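Running a two-arm shelf demonstration for visitors

Written for Skilport open day hosts, October session.

Set the wire rack against the wall and load each level with mixed goods. Plush toys, a cardboard box and a woven basket give enough variety in shape and stiffness. Bring both arms level, just below the top shelf. 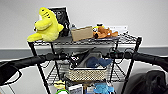
Category: Demonstrations > Handling

Start with soft items. Cap arm speed at 8 per cent and keep visitors behind the line. Call each pick aloud before sending the command.

Leave glossy packaging until later in the program. Thin black plastic creases and throws glints into the wrist camera, so check the grip point on the monitor before closing. Allow 5 attempts per item, then move on.

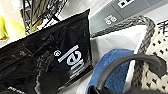 Nuala Kavanagh: We ran ours with the overhead lights dimmed and had fewer missed grips on shiny bags. Does the 8 per cent cap apply to the return move as well?

Yes, both directions. Reset the rack between groups.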